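Guitar Electronics for Players, Session 4 handout
Speaker cabs, ohms and why your amp sounds different at home

Hi all. These are my notes from the evening plus the bits I skipped when we ran over. Keep them with the pickup sheet from Session 3, we'll need both when we get to pedals.

1. Impedance, the short version

Your amp's output wants to see a certain load, and that load is measured in ohms. A single 8 ohm speaker is an 8 ohm load. Easy. Two 8 ohm speakers in parallel make 4, and two in series make 16. Four of them wired series-parallel (two pairs, each pair in series, the pairs in parallel) bring you right back to 8, and that's how plenty of 4x12 cabs are done.

With a tube amp, match the number on the jack to the number on the cab. Some amps will put up with a mismatch for years and some won't, and I'd go by the manual before I'd go by a forum. Never run a tube amp with nothing plugged into the speaker jack! With a solid-state amp the rule is different: don't go below the minimum printed on the back. Going higher is fine, you just get less power.

A meter won't read 8 on an 8 ohm speaker, by the way. You're measuring DC resistance, so expect something in the sixes. Three of you asked me this during the break, so here it is in writing.

2. Speaker cable is not guitar cable

They look the same and they have the same plugs, I know. Guitar cable has a skinny center conductor and a shield, made for tiny signals. Speaker cable has two fat conductors and no shield. Use the wrong one between head and cab and it can heat up or short, and then we're back to the "nothing plugged in" problem. Put colored tape on your speaker leads. I use red on mine and I still check twice.

3. Open back or closed back

Closed cabs push tight low end straight out the front and get pretty beamy. Open backs spill sound out behind, so they fill a small room nicely and sound airier, but the low end gets looser. My own 1x12 is a Bamness, open back, and in a corner it booms like crazy — pull it 40 inches off the wall and it's a different cab.

If you build or buy one for a combo chassis, leave room for airflow above the tubes, and make sure the baffle is stiff. Rattles are nearly always a loose screw, a grille frame or a handle. Play a low E, slowly, and press on things till it stops.
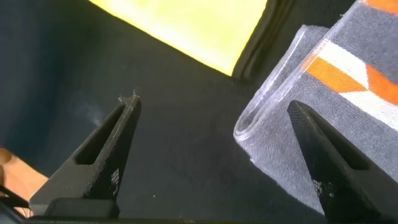 4. Watts and loudness

Doubling the power gets you 3 dB, and that's a noticeable step but nowhere near twice as loud. For most people "twice as loud" takes something like ten times the power. So the jump from a 20 watt amp to a 40 watt amp is smaller than the price tag suggests, and a more efficient speaker may do more for you. Look for the sensitivity figure on the spec sheet. A speaker rated 100 dB against one rated 97 is like getting double the watts for free!

For safety, pick a speaker rated well above the amp's output. Tube amps turned up full can put out more than they claim.

5. Before next time

Look at the back of your own amp and write down:
the output jacks and their ohms
the rated power
the speaker's ohms, if you can read the label without taking anything apart

Please don't pull a chassis. There are capacitors in there that can hold a nasty charge long after you've unplugged it, and we aren't covering that in this course.

Then try this one on paper. You have a head with 4, 8 and 16 ohm outputs, and two 16 ohm cabs plugged in together in parallel. Which output do you use? Now do it again with one 8 and one 16. (The second one is awkward on purpose — write down what total you get and we'll argue over it.)

Session 5 is reverb tanks and hum. Bring headphones if you've got them.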